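겨울옷 접기와 보관 방법에 관한 생활과학 프로젝트 보고서

팀 이름: Mullano
팀원: Folasade Adeleke, Areti Raptis, Efraín Tamayo
글쓴이: Areti Raptis
제출일: 2025년 4월 3일

1. 왜 이 주제를 골랐나

2월 말에 기숙사 옷장이 터졌다. 과장이 아니고 진짜로 봉이 한쪽으로 내려앉았다. 패딩이랑 코트를 전부 옷걸이에 걸어 둔 내 잘못이긴 한데, 그날 바닥에 쌓인 옷을 보면서 이걸 과제로 하면 되겠다 싶었다(마침 주제 제출이 이틀 남아 있었다!). 폴라사데도 비슷한 고민이 있다고 해서 바로 합류했고, 에프라인은 자기 옷은 원래 안 접는다면서도 따라왔다.

질문은 간단하게 잡았다. 두께가 있는 검은 겨울 겉옷을 어떻게 접어야 부피가 줄고, 꺼냈을 때 주름이 덜 보일까? 처음에는 니트, 청바지, 목도리까지 다 하려고 했는데 지도해 주신 Bríd Ní Bhriain 선생님이 범위를 줄이라고 하셔서 겉옷만 남겼다. 지금 생각하면 줄이길 정말 잘했다.

2. 준비와 장소

작업은 전부 침대 위에서 했다. 책상은 좁아서 소매가 자꾸 밑으로 떨어지고 바닥은 먼지가 신경 쓰였다. 특히 검은 옷은 먼지 하나만 붙어도 눈에 확 띈다. 침대는 푹신해서 손으로 누를 때 힘이 좀 빠지는 단점이 있지만 옷을 통째로 펼 수 있다는 게 컸다. 밑에 깔린 게 하얀색 계열이라 검은 옷의 윤곽이 잘 보이는 것도 편했다.

접은 옷을 넣을 상자는 두 개를 마련했고 우리끼리 Vindar, Orka라고 이름을 붙였다. 별 뜻은 없고 기록장에 '큰 상자', '작은 상자'라고 쓰다가 헷갈려서 그랬다. Vindar가 큰 쪽이다.

3. 펼치기

접기 전에 펼치는 단계가 생각보다 중요했다. 처음에는 대충 던져 놓고 바로 접었더니 안쪽에서 소매가 꼬여서 한쪽만 불룩해졌다. 그래서 순서를 정했다. 깃을 위로 두고, 앞쪽 여밈을 가운데로 맞추고, 소매를 양옆으로 빼고, 마지막에 밑단을 본다. 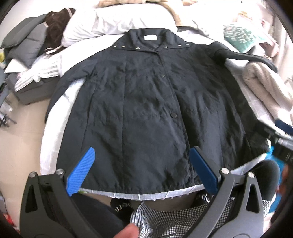 누빔 재킷은 깃이 서 있는 모양이라 깃부터 문제였다. 세운 채로 접으면 목 부분이 두꺼워져서 그 위에 아무것도 못 올린다. 우리는 깃을 벌려서 눕히는 쪽을 택했다. 깃 아래쪽에 은색 똑딱단추가 줄지어 있는데 이걸 잠그느냐 마느냐로 에프라인이랑 꽤 오래 싸웠다. 나는 열어 두자는 쪽이었고, 결국 둘 다 해 봤는데 부피 차이는 못 느꼈다. 앞의 둥근 검은 단추는 잠그는 게 확실히 나았다. 안 잠그면 몸판이 벌어지면서 중심선이 틀어진다.

밑단도 은근히 까다로웠다. 밝은 회백색 안감이 겉으로 살짝 말려 나오면 그 자리가 접을 때 그대로 눌린다. 가장자리를 집어서 안으로 넣고 손바닥으로 한 번 쓸어 주는 걸 순서에 추가했다. 귀찮아 보여도 몇 초면 끝난다. 소매는 한쪽은 아래로, 한쪽은 위로 뻗어 있기가 일쑤라 양쪽 각도를 맞추는 것도 잊으면 안 된다.

4. 접는 방법 비교

시도한 방법은 둘이다.

가. 삼등분 접기
양쪽 소매를 몸판 위로 넘기고 세로로 삼등분한 다음 아래에서 위로 반 접는다. 모양은 이쪽이 훨씬 예쁘다. 상자에 세워 넣기도 좋고, 나중에 하나만 쏙 빼기도 쉽다.

나. 말기
소매를 안으로 넣고 밑단부터 깃 쪽으로 돌돌 만다. 부피는 이쪽이 작아 보였는데 누빔이 있으면 공기가 다시 차면서 슬슬 풀린다. 폴라사데가 양말로 묶자고 해서 한 번 해 봤더니 묶은 자리에 자국이 남았다. 이건 실패!

넓게 펼친 옷은 혼자 접으려니까 영 안 됐다. 한쪽 끝을 들면 반대쪽이 따라와서 기껏 맞춰 놓은 선이 다 어긋난다. 둘이서 하면 한 사람은 왼쪽 가장자리를, 다른 사람은 아래쪽을 맡으면 되니까 훨씬 수월하다.

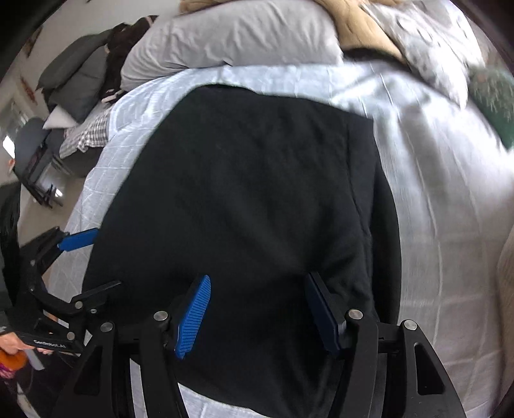
주름은 한군데로 모이는 경향이 있었다. 가운데는 희미한 주름뿐인데 가장자리 가까이에서는 깊은 선이 여러 개 모인다. 그 상태로 접으면 선이 그대로 굳는 것 같아서, 모이는 지점에서 바깥쪽으로 천을 살살 당겨 폈다. 위에서 누르기만 할 때보다 이게 낫다는 데는 셋 다 동의했다. 겹쳐진 천은 위쪽만 정리하고 아래쪽을 잊기 쉽다. 나도 두 번이나 까먹어서 다시 펼쳤다. 검은 천끼리 겹치면 경계가 잘 안 보이는 탓도 있다. 창가 쪽으로 돌려 놓고 보니 조금 나았다.

5. 결과

겉옷에는 삼등분 접기를 추천한다. 부피만 따지면 말기가 유리할 때도 있지만 풀리는 걸 생각하면 별 이득이 없었다. Vindar에는 접은 옷이 여유 있게 들어갔고 Orka는 뚜껑이 조금 떴다. 주름은 하룻밤 지난 뒤 꺼내서 눈으로만 비교했고, 삼등분 쪽은 접힌 선이 또렷하지만 수가 적었다. 만 쪽은 잔주름이 전체에 퍼져 있었다. 어느 쪽이 더 보기 싫은지는 취향 문제 같다. 나는 잔주름이 더 싫다.

6. 아쉬운 점

하룻밤은 너무 짧다. 실제로는 봄부터 가을까지 넣어 두는 거니까 적어도 몇 주는 봐야 했다. 주름도 숫자로 재지 못했다. 옆 팀의 Cormac Flanagan이 종이에 주름 단계를 그려 놓고 비교하면 어떻겠냐고 했는데, 그 얘기를 들은 게 발표 전날이라 반영을 못 했다. 다음에 한다면 꼭 써 보고 싶다.

그리고 옷 색이 검은색뿐이라 밝은 옷에서는 주름이 어떻게 보일지 모르겠다. 상자도 크기가 다른 두 개만 썼으니 압축팩 같은 건 비교하지 못했다.

7. 역할

Folasade: 접기, 상자 정리
Efraín: 접기, 기록장
Areti(나): 펼치기 순서 정하기, 보고서 작성

옷장 봉은 아직 못 고쳤다.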